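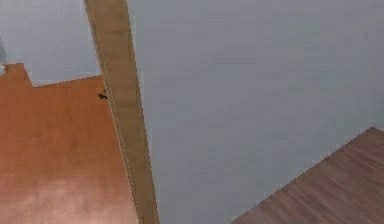 **Thread: Zoltent tag title reign - which length do we use?**

**ropebreak_ledger**

I'm updating the title histories for the reference section and need a ruling on the Zoltent tag belts. The last reign began at a live show at the Justow hall and ended at the Phuthong taping. Counting from bell to bell gives 241 days. Kalto, which carries the weekly programme, didn't air the Phuthong match until two weeks later, and the promotion's own title page counts to the air date.

Our current table uses the taping date for the loss and the air date for the next win, so there's a gap in the lineage where no team held the belts. That can't be right under either method. I'd like to fix it once and apply the same rule all the way back.

My proposal is to use the date the match took place, with the air date in a notes column.

**cornerpad**

Agree on match date. The title changes hands when the referee counts three, and the broadcast is only a record of it. The house that night was 1,110 according to the venue, and every one of them saw the belts change hands.

The gap needs closing whichever way this goes. If I remember correctly it came in when the table was merged from the old site, which had separate sheets for wins and losses.

**static_hold**

Disagree. It's a scripted programme and the title is a prop in that programme. The date that matters is the one on which the story is told. If the champions appear on Kalto with the belts after the taping, they're champions in that episode, and the commentary says so. You'd have a table showing them as former champions while the programme shows them making a defence.

There's also the matter of defences. The reign had two televised defences shown after the Phuthong taping, both recorded earlier the same evening. On your method they fall inside the reign by an hour or so. On mine they're spread over the following fortnight, which is how most people watched them.

**ropebreak_ledger**

The defences don't change under my method. They're recorded before the loss and they're listed before the loss. The only difference is that three matches share one date, and the table already handles that with a running order number.
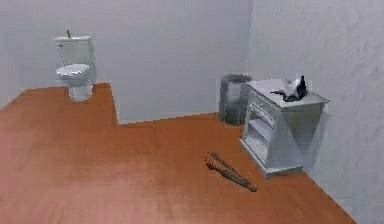 What it doesn't handle is a show recorded out of order. Zoltent has done that at least once, with a match for the second week filmed before the one for the first week to suit travel. If a title changes hands in the later-filmed match but airs first, match date gives you a champion losing belts they haven't won yet. I don't have a good answer for that case. I'd probably fall back on air order for the sequence and keep the recording date for the day.

**cornerpad**

In that case both matches are on the same recording date anyway, so the day count isn't affected. Only the sequence is. I'd be happy with that as a footnote.

**static_hold**

So you accept air order when match order gives an awkward result. I'd say that concedes the principle.

**cornerpad**

It concedes a tie-break. Sorting two rows with an equal date needs a second key and air order is as good as any. It doesn't follow that it should be the first key.

**halfhatch**

Coming at this from the attendance side. I keep the venue sheet and it only works on recording dates. If the title table moves to air dates, none of my rows will join to it. The Phuthong card would be split over several entries with no gate figure for most of them, or the same gate figure repeated, which would wreck the yearly totals.

I've been re-entering the older cards by hand from the programmes.

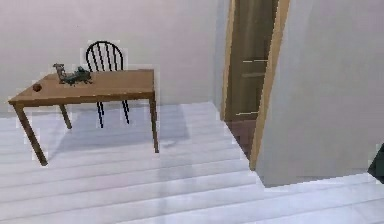
*Table and spindle-back chair, doorway on the right.*

Progress so far: all the Justow hall cards are in, and the Phuthong ones are in apart from the early run. Please don't change the key field until the last batch is loaded.

**static_hold**

That's a fair practical point and I hadn't thought about the join. Could the title table carry both dates as proper columns, with the reader picking which one drives the day count? A notes field is no use for sorting. People write all sorts in it.

**ropebreak_ledger**

Two date columns is fine. I'd want one default, though. If a reader can flip it, quoted figures will drift apart and we'll get the same argument in every thread on longest reigns.

Columns as I'd set them out:

- match_date (required, drives the default count)
- air_date (blank if live or never shown)
- card_order (running order on the night)
- count_basis (match or air, shown next to the total)

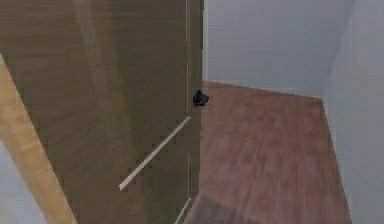 The count_basis column is the important one. At the moment the table prints a bare number and the reader has no way of knowing what was measured. Half the disagreements with the promotion's page would go away if the basis were printed beside it.

**bellandhammer**

One more for the pile. Do you count the day of the win, the day of the loss, both or neither? The 241 looks to me like a straight subtraction, so the first day is left out. Some other sites count both ends and come out one higher. I've seen people treat that as an error in the dates when it's only a different way of counting.

**ropebreak_ledger**

Straight subtraction, yes. A team that wins and loses on the same day shows as zero, with "less than a day" printed in place of the number. I'll add it to the header text.

**cornerpad**

Are unaired changes included? There was a belt swap at a house show that got reversed the next night and never mentioned on the programme.

**static_hold**

Under air dates it never happened. I regard that as a point in favour.

**cornerpad**

Under match dates it's two short reigns and a row that the promotion doesn't recognise. I'd include it with a flag. The people in the hall were told they'd seen a title change.

**halfhatch**

Flag it and leave it out of the official total. There's already an "unrecognised" tick box in the venue sheet and I can export it.

**ropebreak_ledger**

Done that way, then. Match date is the default, air date is a full column, and unrecognised changes are listed but not added to the team's total. The lineage gap will be closed in the same edit. Out-of-order recordings get a footnote with air order as the tie-break.

I'll wait for halfhatch's last batch before touching the key. If anyone has the running order for the first Phuthong card, please post it in the venue thread.

**static_hold**

Still think the default's the wrong way round, but I can work with the columns. I'll fill in the Kalto air dates from my end, starting with the most recent.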